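Homebuilt arm takes up most of a table in Plirier workshop

PLIRIER, May 2, 2020. The shared workshop on the ground floor of the old Kerkico building has a new resident, and it does not pay dues. It is a small white robot arm, put together by Zamfira Cozma and Urs Kofler over a winter that was supposed to be spent fixing Kofler's bicycle.

The parts bill came to 175 dollars, a figure Cozma gives quickly and Kofler gives with a sigh. He had voted for a used lathe.
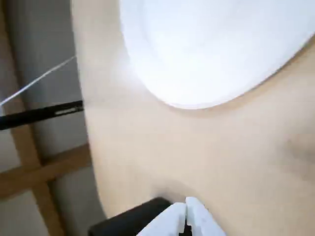
Printing the parts ate up 44 evenings, including several lost to a bracket that was drawn backward and then, after a long discussion, drawn backward again. The bicycle remains upside down by the door.

The current job is modest. The arm is meant to move little green pieces between a paper plate and a black container, using a pair of white fingers that Cozma has redesigned more often than she cares to say.

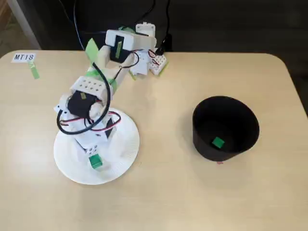

The arm at its table in the Plirier workshop, with a green cube in the black cup.

"My nephew can do this, and he is two," said Kofler. "But he won't do it 514 times." That is the number of attempts in the pair's notebook so far. Cozma keeps the success rate on a separate page and would prefer to discuss it in July.

Green tape does a lot of the work, on the arm as well as on the tabletop. The workshop goes through roughly 40 feet of it a month.
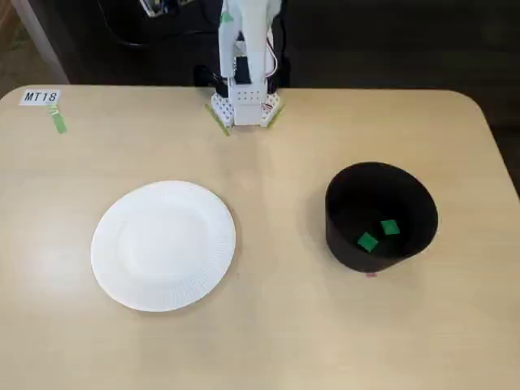
Bontu Tesfamariam, who has the next bench over, has asked for her screwdrivers back. The workshop is open to members on Saturdays, and anyone who knows about bicycles is encouraged to stop by.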